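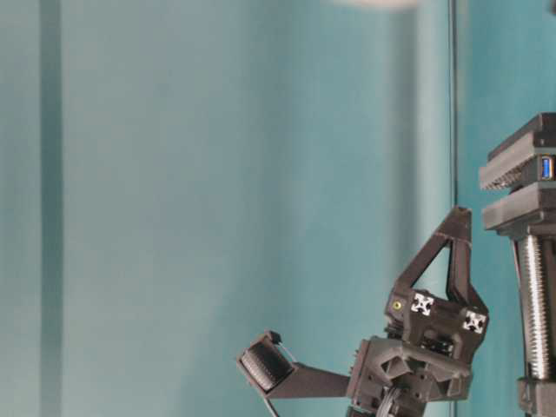
Fig. 1. Blue-green wall, soft light. One colour or several?

COLOUR AND SURFACE
Notes for session four: greens, blues and the bit in between
Brestent Evening School, decorating and interiors, September 2026

Bring these back next time, won't be printing them twice. Blank pages at the end of your folder are for your own swatches.

What we got through last time

Hue, lightness, strength. Three separate things, please keep them separate in your written work. Several folders had "dark" where strong was meant. A navy is dark and can be quite dull. A lemon yellow is strong and very light. If unsure, squint. Squinting kills hue a bit and leaves you with light and dark.

Also last time: undertone. Will come back to it below, as half the group had to leave for the bus.

Why this end of the wheel is awkward

Blue-green has no settled name. Teal, turquoise, petrol, peacock, duck egg, aqua, sea green. Ask a room of people to draw the line between blue and green and you get a different line from each of them. Clients are the same. One says "blue" on the phone and picks a green off the card. So: never order from a word. Order from a code, and a code you have seen on a painted board.

We tried it in July with the summer group. I put up a run of cards from clear blue to clear green and asked where blue stopped. Sheets are on the back wall still if you want to look. Big spread. The people who had been sitting by the window went further into the green before they gave up on blue, though I wouldn't build anything on that, the sheets weren't marked properly.

Words to use in this class:
Teal: dark to middling, between blue and green, fairly strong
Turquoise: lighter than teal, cleaner
Duck egg: pale, greyed, leans green
Petrol: dark, leans blue, a good deal of grey or black in it
Aqua: pale and clean. Bathrooms. Careful.

These are our words for our purposes. Paint firms use the same names for all sorts.

One tin, many colours

The main thing for tonight. A wall painted out of one tin is not seen as one colour. Light lands on it unevenly, the floor throws its own colour up, the ceiling throws something down, and corners go deep. With a pale off-white you hardly notice. With a blue-green you notice a lot, because a small shift in the light tips it one side or the other. Greyer here, greener there.

Look at fig. 1 again. Muted turquoise, grey-green, pale blue, all on the one wall. Bands running up and down, lighter and darker. Now cover half the picture with your hand and write a name for what's left. Swap hands. You will probably have written two names.

Things that pull it about:

Daylight from the north. Cool, steady. Teal goes bluer and flatter. Good for judging, not always good for living in.

Daylight from the south. Warm for a good part of the day, moves a lot. Greens come up. Can look lovely, can look like pond.

Warm lamps. Knock the blue back. Teal goes green or even brownish if it's a dark one. This is the one clients ring up about, as they chose in the shop and they sit in the room in the evening.

Cool lamps. Blue comes back, skin looks awful. Kitchens only, and not all kitchens.

Floors. Orange pine floor next to teal: each makes the other stronger. Grey carpet does nothing much. Red tiles, have a proper look before commiting.

What's opposite. A white wall opposite bounces light in. A dark bookcase opposite takes it away.

Sheen

Matt hides bumps and keeps the colour even-ish. Also marks. Dark matt teal in a hallway marks from coats and bags, and you can't wipe it without leaving a shiny patch.

Satin and eggshell are wipeable, but you get highlights, and on a highlight you are seeing the lamp more than the paint. So the wall reads lighter near the light and darker away from it. Any dent shows.

Gloss: woodwork, doors. Whole room in dark gloss is possible. Wants very good plaster and somebody else's budget.

Same code in matt and in eggshell will NOT look the same side by side. Clients think you've used the wrong tin. Show them a board with both on before you start. Put it in writing if they're the type.

Gradual change

Harder to spot than bands. Bands have an edge somewhere and the eye catches it. A slow shift from one part of a surface to another is mostly ignored, the brain evens it out for you. Useful in daily life, no use at all when you are matching.

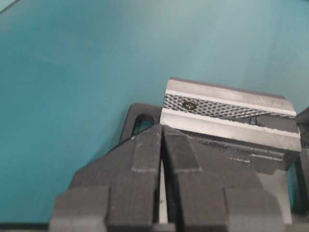 Fig. 2. Slow shift, greyish cyan near the top, deeper blue-green towards lower left.

Exercise for fig. 2. Cut two small holes in a piece of white card, well apart. Lay it so one hole is near the top and the other is low on the left. Look at just the two patches. Far more difference than you thought, yes? Take the card off and it smooths over again. Do the same at home on any painted wall, a bit of card with holes in is the cheapest tool you will own.

If matching an old wall, this decides where you sample from. Not the corner. Not right under the lamp. Somewhere middling at eye height, and then check in a second place. Note down both places in your folder.

Mixing, short version

For the practical. You each get white, black, a blue, a green and a raw umber. Tridonow trade acrylics, what's in the cupboard. The blue is a warmish one so don't expect a clean turquoise out of it.

Start with the blue, add green a little at a time. Stop earlier than you want to. Then white to lift it. White also cools it and chalks it, so you may need a touch more green after.

To dull it: umber before black. Black in a blue-green goes dead very quickly. Umber warms it and takes the edge off. A dab of red does the job too, being opposite, but go gently or you have grey.

Mix more than you need. You will not get the same one twice, not tonight.

Let the patch dry before you judge it. Most of these dry darker. Paint the patch, walk off, make tea, come back.

Boards

Card is A4, 200 gsm, one per colour, two coats. Paint right up to the edge, no white border. A white border makes any colour look darker than it is, and it's how people end up disappointed. Write on the back: code, sheen, date, which lamp you looked at it under. Front stays clean.

Then move the board about. Beside the window, in the corner, flat on the floor, by the skirting. Upright on all walls, the light is different on each. Morning and evening. Tape it, don't hold it, your hand throws colour on it.

Tester patches straight on to the old wall: please don't. You see the new colour against the old one and judge the difference, not the colour. Also the ridge shows through later.

Worked case: the Sarantis Rooms

Meeting room upstairs at the Sarantis, where we did the site visit. Four walls, one window, one code throughout. Handbook number 188, a middling teal, eggshell. The booking people thought the end wall had been done in a different paint. It hadn't, I've seen the order. What was going on:

End wall faces the window, gets the most light, reads pale and greener.
Window wall is lit only by bounce, so it looks dark, and darker still as you're looking at it next to bright glass.
Side walls run from one to the other. Slow change again, see above.
Ceiling lights are cool, wall lights are warm, both usually on. Muddle.

What would you do? Options we talked through: leave it and sort out the lamps first (cheapest, try it first); take the window wall a step lighter so it reads the same as the rest; or go the other way and make the window wall properly darker so it looks meant. My own view is lamps. A few of you argued hard for the darker wall and I could be talked into it.

Not an option: repainting the end wall in the same code again. They had already had a quote for that. More than 400 pounds.

Trim and neighbours

White woodwork with teal. Bright white is harsh and makes the wall heavier. Slightly warm white is easier. Slightly green white is easier still but looks grubby on its own, check it on the board first.

Same colour on wall, skirting and door: calms a room with too many doors. Works best with the darker ones.

Brass fine, copper fine, chrome a bit cold. Dark wood good. Orange wood see above.

Cushions and so on are not our department, but a bit of rust or mustard will wake up a dull teal and it costs less than paint.

Undertone, finishing off from last time

Put your swatch next to a plain grey card. What does it do? If the grey goes pinkish your swatch is leaning green. If the grey goes a bit orange it's leaning blue. Takes a moment to see it. Some people never get it with pale ones, fine, use the darker version off the same strip, undertone shows up more there.

Strips aren't always the same hue top to bottom mind. Check.

For next session

Two boards, both blue-green, one leaning each way, same lightness. Harder than it sounds. Use the squint.

One page, handwritten is fine: a wall you know well, looked at morning and evening. Where is it lightest, where does the colour turn, what is causing it. Use the words from the list.

Card from Grokero or anywhere, so long as it's the weight above. Thinner stuff curls. Brushes: bring your own from now on, the class ones are past it. Wash them properley, cold water first.

Room is the same. Sinks are being looked at so fill your jars downstairs before you come up.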